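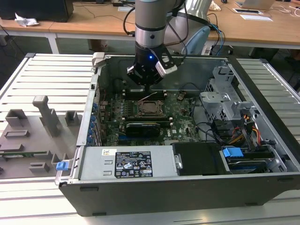

Open afternoon at Trurnon: robots and desktop repair

Jonance opened its Trurnon workshop to visitors in September. The programme covered one subject, the handling of parts inside used desktop computers, and ran in 4 sessions of 19 minutes with time for questions after each. Notes by Ashworth.

The tower at the first station was a Dell, laid on its side with the side panel off. Gripper fingertips over the motherboard, by the upper memory slots; CPU socket empty. Access is the main difficulty in a case of this type - the power supply, drives and cables all take up room that the arm would otherwise use for its approach.

The second station dealt with the processor, an Intel Xeon gripped by its sides just short of the socket. The retention bracket is up and the lever is out. Processors are held by the edges so that the contacts underneath stay untouched. Visitors were given the Stemevau handout, sheet 341, which covers tolerances and the order of work.

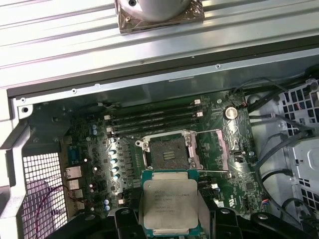
Stemevau asked whether the same routine would cope with a board from another maker, and was told that the positions would have to be taught again for each layout. The answer for laptops was shorter - not yet.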